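I pack a lunch most workdays, and for a long time I carried it in whatever grocery bag was on top of the pile. That stopped in July, when a container of lentil soup opened up on the bus and I spent the ride holding it level in my lap. I bought a real lunch bag that week. I've used it long enough now to have something to say about it.

It's a kid's bag, or at least it was on the kids' shelf. The ones for adults were either black and shaped like a briefcase or cost $43, and I wasn't going to pay $43 to carry a sandwich. Mine is navy with gray trim and a gray strap on the front to carry it by. The zipper goes along the top and down the side, so it opens wide enough that I can set containers in flat without tipping them.
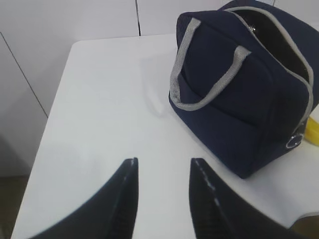 *Unzipped, strap hanging down in front.*

The zipper was my main worry. On my last lunch bag, years ago, the pull snapped off in the first month and I used a paper clip until I gave up. This pull is metal and small. I'd like it bigger for when I have gloves on, but so far it hasn't caught on anything.

What goes in on a normal day:

- one square container with the main thing, usually leftovers
- a smaller one with fruit
- yogurt, standing up in the corner
- a fork wrapped in a cloth napkin
- an ice pack, the thin kind

The square container has to go in first, flat on the bottom. If I put the ice pack under it, everything sits too high and I end up forcing the zipper. I lay the pack on top now and the yogurt is still cold at noon. By 3 it isn't, but I've eaten it by then. I tried a round container for a while and it wasted all the corners.

My tall water bottle doesn't fit. I carry it separately.
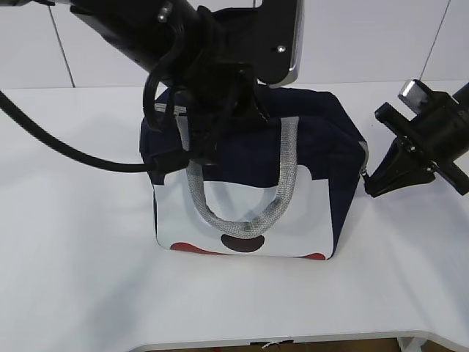 Cecilia Bonsu

The front has a white panel with red curves along the bottom and a dark spot in the middle, and I think it's meant to be a face. My sister says bear. I was thinking some kind of dog. Either way, people at work know which bag in the fridge is mine, and I used to have to write my name on masking tape.

Cleaning is the part I was lazy about. For the first couple of months I shook the crumbs out over the sink and called it done. Then a tangerine got left in there over a long weekend. I turned the lining out as far as it would go, wiped it with dish soap and warm water, wiped it again with baking soda, and left it open on the counter overnight. The smell took 2 nights to go. Now I wipe it out when I get home and leave the zipper open until morning.
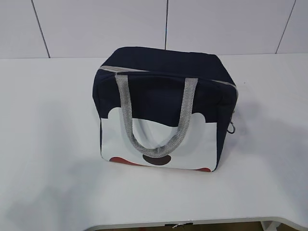 The white part shows dirt faster than the navy does. A damp cloth gets most of it, and an old toothbrush does the seam where the two colors meet. I haven't put the bag in the washing machine. The tag says not to, and I don't think the padding would come out the same shape.

I paid $6 for mine on clearance. I may go back and see if they have another one for my nephew, who starts kindergarten soon and likes anything with a face on it.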